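Damask three-piece set with skirted base: cleaning order and carpet edges

Forum: Upholstery and Floor Care
Started by: skitport_vac

skitport_vac
Looking for a sanity check on sequence. Living room with a damask set (beige, olive, brown, large floral), glossy dark coffee table, one big beige carpet under the whole arrangement. I do the floor first, then cushions, then the table, and I end up back on the floor every time. The chairs have a lattice-patterned skirt at the base, so anything brushed off the seat lands along that line. 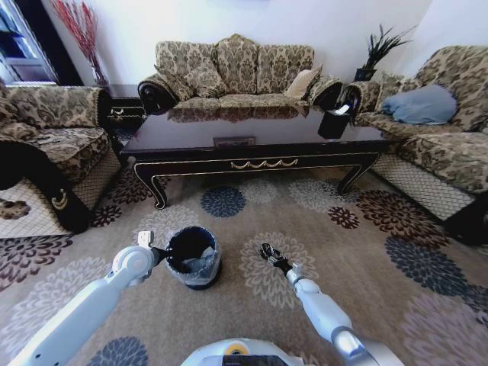

Present routine takes some 400 seconds per chair with the upholstery head on low suction. I have not measured the sofa separately. The machine is a Liltent canister, model 3059, with the standard crevice tool and the soft round brush.

Questions are whether the skirt should be brushed before or after the seat, and whether anyone uses a powered head on a patterned carpet with a low pile.

olivebrown
Top down, always. Back cushions, seat, arm fronts, skirt, floor. If the floor comes first you are paying for it twice. The scrolled arm fronts collect dust in the grooves, so do those with a dry paintbrush before the vacuum goes near the fabric.

tare_weight
Disagree on the arms. A dry brush on carved wood throws the dust straight onto the damask next to it. Slightly damp microfiber, wrung hard, then a dry cloth. Same for any gold trim, except no moisture there at all.

olivebrown
Hold the vacuum nozzle an inch from the brush while you work. The dust goes into the nozzle. Damp cloth next to woven fabric leaves tide marks, and I have had to have one armrest redone for that reason.

skitport_vac
I will try the brush and nozzle method on the back of one chair. As for the table, the top shows every streak, but the apron is the slow part. There is a thin gold line along the lower edge and a carved swag and tassel in the center. I have been going over it with a cotton swab.

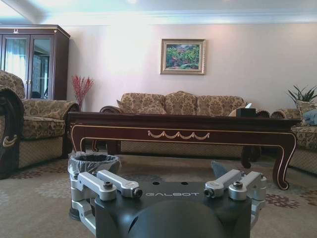 A swab sheds fibers on the high points of the carving, so I am open to something better. I also want to stop moving the table. It is heavy enough to leave dents in the pile and I would like to shift it 2 times a year at most.

lowpile
Makeup brush, the wide flat kind. Esden sells a detail brush set for model work that does the same job and lasts longer. On the dents: ice cube, let it melt, blot, lift the pile with a spoon. Works on wool. On synthetic it depends on the backing.

tare_weight
Would not put water on a printed or dyed medallion carpet without testing a corner. Steam from an iron held above a cloth is easier to control.

lowpile
Steam is also water.

tare_weight
Less of it, and you decide where it goes.

ismail_floors
Posting from the trade side (Ismail Floors, small shop, mostly rugs). On a low pile with a pattern like that, a powered beater bar is acceptable at the highest setting, in the direction of the pile. Keep it off any bound edge. Pick up paper and larger bits by hand before you start. Paper strips wrap around the roller and you then spend ten minutes with scissors.

skitport_vac
Understood. Hand pickup goes to the top of the list. I keep a small black bin on the carpet while I work and take it back out at the end. 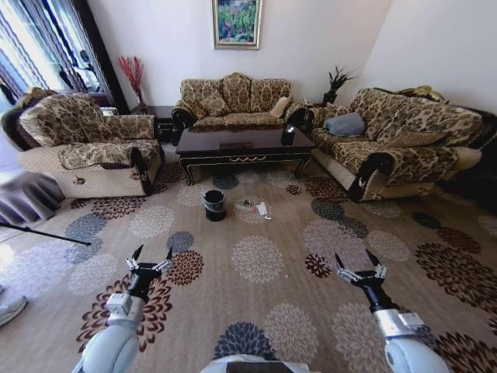
Bin on the carpet, litter just to the right of it, coffee table behind.

Revised order is now: hand pickup, cushions off and brushed, seats, arm fronts, skirts, table top, apron, carpet last. I count 3 attachment changes in that, down from more than I care to list.

olivebrown
Table before seats. You lean across it to reach the sofa.

skitport_vac
I go around it.

ismail_floors
Either is fine if the carpet is last. Rotate the seat cushions while they are off, if they are loose. October is when I see the most damask with one faded side, after a summer by a window.

lowpile
Report back on the apron brush. Mine is due for replacement and I have not decided between the flat one and the angled one.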